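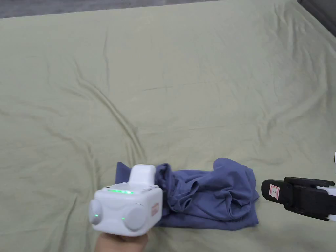 How to fold a shirt on the bed (quick version)
Posted 24 Oct 2024 in Clurnent Home Notes

Got a heap of wrinkled laundry and no folding table? Use the bed. Takes a couple minutes a shirt at first, way less once your hands know it.

What you need
A bed or any big flat surface
One shirt, dry
Both hands

Step 1. Clear a spot
Pull the cover flat, corners first. Little creases are fine. Big lumps no, they push up thru the shirt.

Step 2. Open it up
Grab the bunched thing by whatever corner you find. Shake hard, 4 times. Lay it down and spread from the middle out. Blue one in my pictures is a soft cloth and it fights back, so go slow.
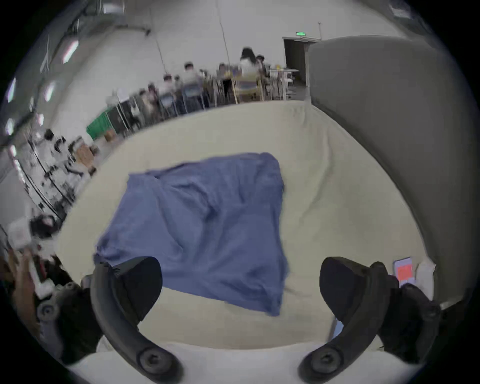 Step 3. Chase the folds
Look for flipped-over corners and deep folds. Flip them back. Then palms flat, push the wrinkles toward the hem. Don't drag the cover along with it.

Step 4. Pinch and pull
Still bunched somewhere? Pinch a small bit of fabric, lift, pull gently away from the lump. Set down. Smooth. Move over and do it again. Thin fabric, pinch less.
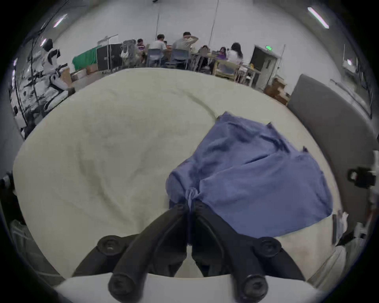
Pinching up a bit of the blue cloth.

Step 5. Sides in
Left side to the middle, sleeve back on itself. Same on the right. You want a long strip with straight edges, 9 inches wide fits my Vutine drawer. Measure yours frist.

Step 6. Bottom up
Hem to the middle, then once more to the collar. Flip over. Done.

Quick fixes
Strip comes out crooked: open the last fold only, not the whole thing.
Collar sticking up: press it down before step 5.
Slippery fabric: roll it instead.

Next up: fitted sheets. Those take longer.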